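Town of Somasden, Resident Services Desk
Ticket 3629: Public comment form rejects comments on the Cania Street rezoning
Status: Closed (resident agrees, with reservations)
Opened by: Marlene Figueiredo
Assigned to: Gleice Siqueira, Clerk's Office

9:12 a.m. M. Figueiredo
I am trying to comment on the plan to rezone the old Cavalcanti feed store for apartments. The form says "Your comment exceeds the limit." The page says the limit is 2000 characters. Mine is 757. I have counted it twice, once with the computer and once out of spite.

9:40 a.m. G. Siqueira
Good morning. Sorry about that. Could you tell me which browser you're using, and whether you typed the comment into the box or pasted it in?

9:51 a.m. M. Figueiredo
Firefox. Pasted. I wasn't going to compose my thoughts on setback requirements in a box the size of a postage stamp.

10:30 a.m. G. Siqueira
Reproduced. I pasted a paragraph from the zoning code and got the same error, which I suppose is a form of public comment in itself. I cut it down until the form took it. Anything over 300 characters fails, pasted or typed. The text on the page is set by us, but the real limit is set by Ullon, the company that hosts the form. I've opened a case with them.

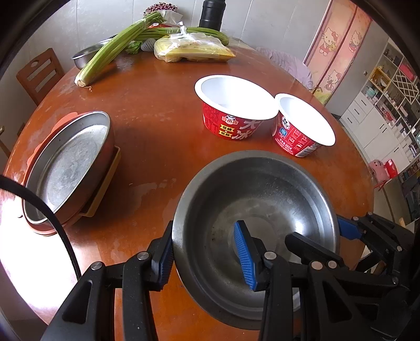 Does a comment sent by email count the same as one sent through the form?
Email comments go into the same packet the council members get, as long as they reach the Clerk before noon on the day of the hearing. Put the agenda item in the subject line.

11:05 a.m. M. Figueiredo
Emailed. I'd still like the form fixed. My neighbors have opinions too, and most of theirs run longer than mine.

1:20 p.m. G. Siqueira
Ullon replied that the form is "working as configured." I asked who configured it. They said the limit went back to its default during the September update. I asked them to put it back to 2000. They sent me a satisfaction survey.

2:48 p.m. G. Siqueira
Limit restored. Tested at 1,990 characters and it went through. I've put a notice on the hearing page asking anyone who got the error to try again, and the Clerk has agreed to take late form comments on this item until the hearing opens.

3:15 p.m. M. Figueiredo
It works. The confirmation page thanks me for my interest in "Leaf Pickup."

3:22 p.m. G. Siqueira
Your comment is filed under the rezoning, I checked. The wording on the confirmation page is now a separate ticket. OK to close this one?

3:30 p.m. M. Figueiredo
Close it. Please copy me on the leaves.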